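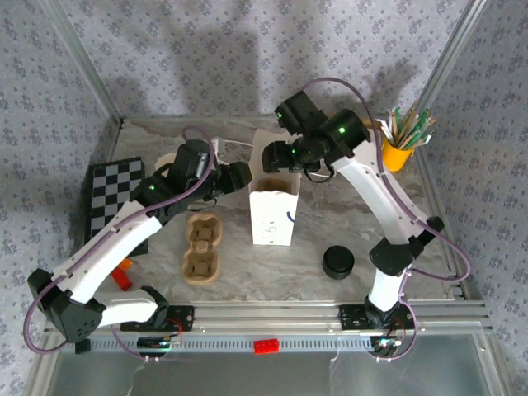 Both arms powered, left gripper parked by the carton, right one toward the back.

Ticket 312 - left arm drops off the bus partway through the carton task
Opened by: Maribeth Pangilinan
Location: Vaughan bench, Farkville shared workshop
Status: open, waiting on part

Hi all, and thanks again to whoever answered my last ticket so kindly. I'm back with another one, and I've tried to write down everything I did so you don't have to ask me twice.

The job is a simple one on paper. The left arm picks the little brown cubes out of the egg carton piece and the right arm steadies the white carton so they can go in. It ran fine all through November. Now the left arm goes limp at the elbow somewhere in the second or third pick, and the log says "no response, joint 3". The right arm carries on as if nothing happened, bless it.

What I tried first
Power cycled everything, twice. Came back up clean, failed again on the next run. Swapped the USB leads between the two control boards under the front rail. Fault stayed with the left arm, so I think we can leave the boards alone for now.

10:40 am
Slowed the whole routine to half speed and got 18 picks in a row with no trouble. I got very excited and put it back to full speed and it quit on the third pick. So speed matters, or at least how hard the cable gets tugged.

11:15 am
Ran the arm by hand with the power on and watched the log. With the wrist stretched out toward the middle of the table I can make the error come and go by wiggling the purple cable near the shoulder. Folded back, I can wiggle all I like and it stays happy. I should have started there, but I had my heart set on it being software.

2:30 pm
Reseated the shoulder connector and gave the cable more slack. Better - it got through a full carton - then the same error on the next one. I do think one of the crimps is going. That cable has done up to 3,000 cycles by my notebook and it was secondhand when we got it from the Trorninville group.

Where it stands
New cable ordered through Flakberg. Until it comes, please run the left arm at half speed only, and keep a hand near the switch in case the elbow lets go over the cups. I left the checkerboard mat where it was, so please don't slide it or we'll be calibrating all over again.

Question for anyone with the same arms: do you tie the cable down at the shoulder or let it hang free? Mine hangs in a loop past the base and I'm starting to wonder about that.

Maribeth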